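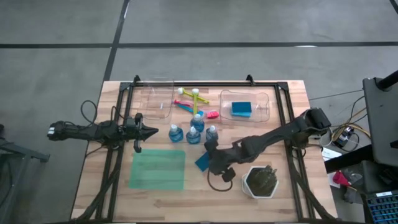

Zarnton will ask 300 households to stop throwing out their cleaning bottles this May and bring them to a refill counter instead, under a deal the town announced with Prorby, the company that makes the Stusten line of household cleaners. The town says the plan will cut plastic trash at no cost to taxpayers. That may be so, but the four-page summary handed out at town hall leaves out most of what a shopper would want to know. Nearly every home has a few bottles standing on a table or under a sink, much like the ones standing on the light wooden tabletop in the photo, and it is not clear how many of them the plan would take.

Under the deal, each household gets a starter set of Stusten bottles and pays a deposit of $3 on each one. When a bottle runs low, it goes back to a counter at Gilani Hardware on the main street, where it is refilled at a price Prorby describes as "fair and steady." The summary does not say what that price is. A town spokesperson said it would be set before the counter opens and that the company was "best placed to judge the market." Asked whether the town had any say over later price changes, the spokesperson said no.

There is also the matter of brands. Only Stusten bottles can be refilled. Anyone who brings in a bottle from another maker, even a sound one with a good cap, will be turned away and can buy a Stusten bottle at the counter. The town calls this a safety rule, and there is some sense in it, as mixing leftover cleaners can be dangerous. It is also a handy way to sell Stusten bottles. The summary does not discuss letting people rinse out other bottles, or selling them a plain one.

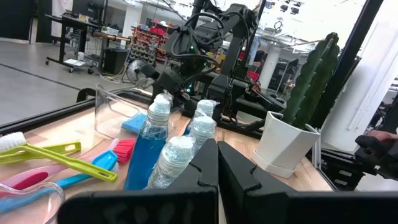 Corinne Haldas
Consumer Reporter

Prorby points to an earlier trial as proof that people like refills. In that trial, it says, shoppers brought back 124 bottles. The company did not say how many it had handed out, how long the trial ran, or how many of the shoppers came back a second time. A count of returned bottles with nothing to set it against tells us very little. When this paper asked for the full results, Prorby said they were "internal" and sent the same one-page flyer that is already posted at town hall.

The flyer also says the bottles are "100 percent reusable." So is a jam jar. What matters is how many times one gets used before the trigger breaks or the owner loses interest, and the flyer gives no figure for that. A company representative said by email that the bottles were "built to last for years." No test was attached.

Wrapping is another gap. The summary speaks of bottles and caps and never mentions the clear film that cleaning products are often sold in, or the boxes the liquid will travel in on its way to the store. If the counter is stocked from small jugs that get tossed after one use, much of the saving could go with them. The town said it had not asked how the liquid would be delivered. 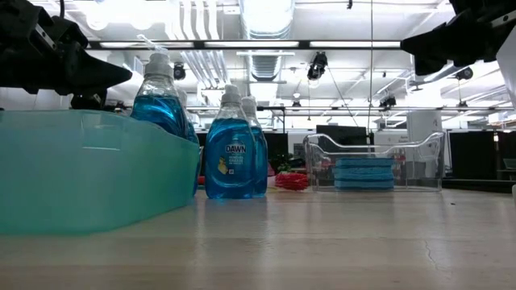 Storage has had even less attention than price. Gilani Hardware has one aisle to spare, and the deal calls for returned bottles to be kept on site until staff can check them. A few translucent plastic bins along the lines of the large teal one on the left of the table would hold a slow week's worth, but a busy Saturday crowd is harder to plan for. The store will not be paid for the floor space. Its manager said the counter should bring in foot traffic and that the store could drop out with a month's notice.

If it does drop out, households may be left with bottles that no one else in Zarnton will fill. The summary says deposits will be returned "where possible." The town could not say when they would not be.

Sign-up forms are at town hall and at the hardware store. The town expects to choose the households by lottery if too many apply, and says it will publish results after the first season. It has not yet decided what it will measure.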